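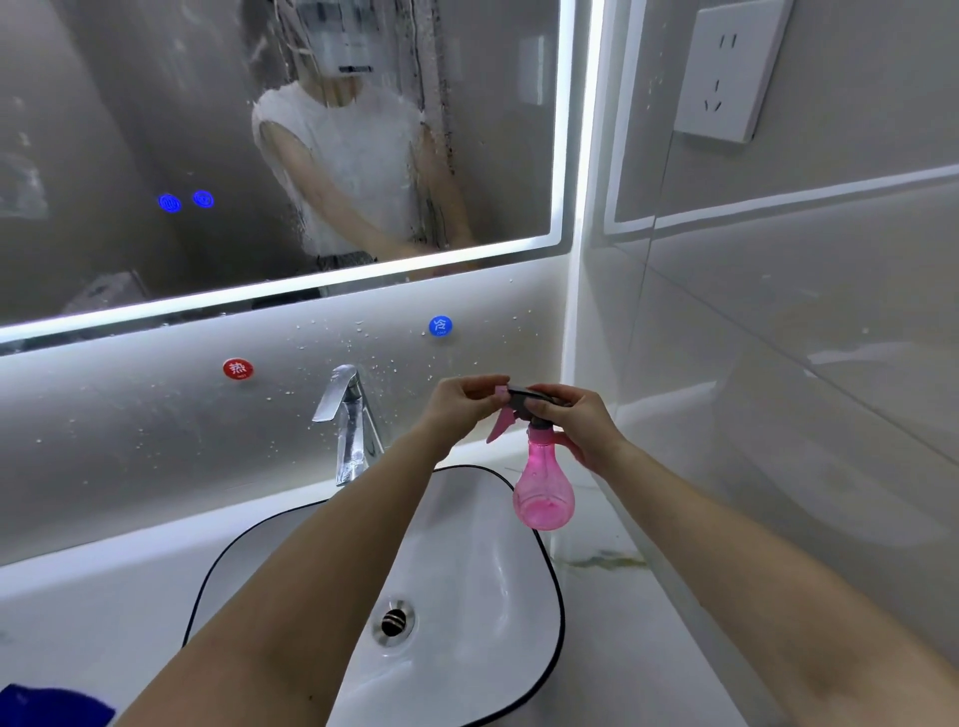

Vadum episodes 1 and 2, first impressions (spoilers inside!)

Started by sokdale_fan, Oct 13, 2024

sokdale_fan wrote:
Hello everybody. I have waited for this drama since April, when they announced the casting, and now I watched both episodes in one evening. Please excuse my English, I learned it mostly from subtitles.

The story for those who did not see it yet: Iraís Magaña plays a ferry ticket seller in the harbor town Stikport. Her older brother comes back after a long absence and wants to sell the family house. The same night the ferry does not arrive. I liked very much that the first episode takes its time. The scene where she waits in the ticket office and the phone rings, and she lets it ring, was for me the best of the whole evening.

My only complaint is the music. There is too much of it.

pop_corn_lid wrote:
I must disagree about the slow tempo. Twenty minutes of people looking at water is too long for me. I kept watching for the brother, he is the only one who seems to want something. Also, why does the ticket seller never ask him where he was? In my family this would be the first question at the door.

harborlight77 wrote:
She does ask him. Episode 1, in the kitchen, when he is cutting the bread. He answers with a question about the neighbor, and then the neighbor comes in. It is easy to miss if you read the subtitles at the same time.

pop_corn_lid wrote:
OK, I watched it again and you are right, she asks. But he speaks at the same moment as her and the subtitle shows only his line. So I blame the subtitles.

sokdale_fan wrote:
The subtitles are a problem in other places too. In episode 2 the old captain says a word which they translated as "cousin," but in the next scene it is clear that he means the godson. This changes who can inherit the house.

mirelle_b wrote:
Thank you for this, I was completely lost with the cousin! I even made a family tree on paper and it had one person too many.

About the music I agree. About Iraís Magaña I am less sure. She is good in the quiet scenes, but when she has to shout at the lawyer I did not believe her. Maybe it is the writing.

harborlight77 wrote:
I believed her. A person who never shouts does not know how to do it well.

For those who read the novel: the book has 1,155 pages and the ferry is missing only near the middle. I am a bit afraid that they used the big event too early.

pop_corn_lid wrote:
Please no book spoilers in this thread, there is a separate one.

harborlight77 wrote:
It is in the trailer. But fine, I will write the rest there.

mirelle_b wrote:
Does somebody know if the next episode is longer? My program guide gives it the same time as the first two, but the channel page says "extended."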